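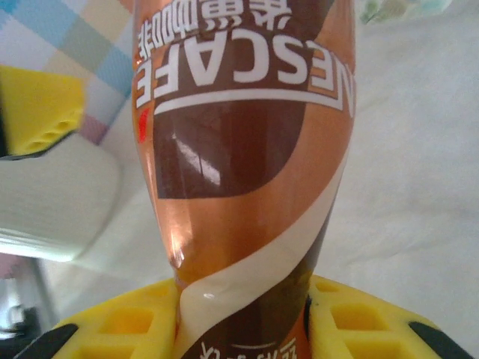

Nescafé bottled coffee, ready to drink — imported, Chinese label

Dry Goods & Drinks > Cold Coffee > Bottled

Back in stock. Plastic bottle, coffee already made, nothing to mix. Copper-brown bottle with the cream swoosh, Nescafé in English and Chinese on the label. Same one the office on the second floor keeps cleaning us out of.

Sold single or by the carton. Mixed cartons fine with any other bottled coffee on this page, just say so in the order notes. We pack what you write, so write it clearly please.

Stock code: 262
Unit: one bottle
Storage before opening: cool cupboard, out of the sun
After opening: fridge, finish it that day
Availability: in store and local delivery

What it's like

Sweet. Milky. More of a milk coffee than an iced long black, if you want bitter go for the Brandão black further down. Neusa drinks it straight from the fridge, I pour it over ice in a tall glass and it stretches a bit further. Give it a shake first. Flavour gets flat if it's sat in a hot car all arvo so don't do that.

Not great heated. Customers ask. Tip it into a saucepan if you must, never microwave the bottle.

Good for: lunch boxes (adult ones), road trips, the meeting that starts too early, over vanilla ice cream. Renato does the ice cream one at home with crushed biscuits on top and swears by it.

Label and ingredients

The label is mostly in Chinese. An English sticker with ingredients and allergens goes on the back of every bottle before it leaves us. If yours turns up without one tell us and we'll email the details the same day. Contains milk. Contains caffeine, so not for the kids.

Label artwork changes now and then. We don't pick and can't hold back a particular design for collectors, sorry to the two of you who asked.

Best before dates are on the bottle. Anything getting close goes in the clearance tub by the front counter with an orange dot and isn't sent out on delivery unless you ask for it.

Delivery

Local van runs twice a week, free on orders over 100 dollars. Under that it's the flat fee shown at checkout. Bottles travel upright in dividers. We don't post single bottles any more, too many split caps — smallest posted order is a half carton.

Pick up is from the side door at Plesside, ring the bell. Bring your order number. Bring a trolly if you're taking more than two cartons, ours has a crook wheel.

Cafes and offices: standing orders welcome. Email Renato Dizon with your usual quantity and which week you want to start. Invoice at end of month. Change or pause any time up to the day before the van goes.

Returns

Damaged or leaking on arrival, send a photo within two days and we'll credit or replace. Unopened cartons can come back to the side door for store credit. No returns on opened cartons or clearance.

Updates

8/29/20 — new shipment in and on the shelf. Limit of one carton per household lifted. Next shipment due October, will post here when it clears.

Iren carton dividers also back, see Packing.

Customer notes

"Tastes like the ones I used to get on the train. Fridge door is full of them now."

"Bit sweet for me but my husband is through half the carton allready. Quick delivery."

"One cap was loose, credited the next morning no fuss."

Often bought with

Brandão black coffee, bottled, unsweetened
Zakano tall glasses, set of four
Iren ice tray, large cubes
Plain butter biscuits, 129 g

Questions about this item, ask for Neusa Quintana at the counter or use the contact form. Phone goes to voicemail when we're unloading, leave your name and the stock code and one of us will ring back.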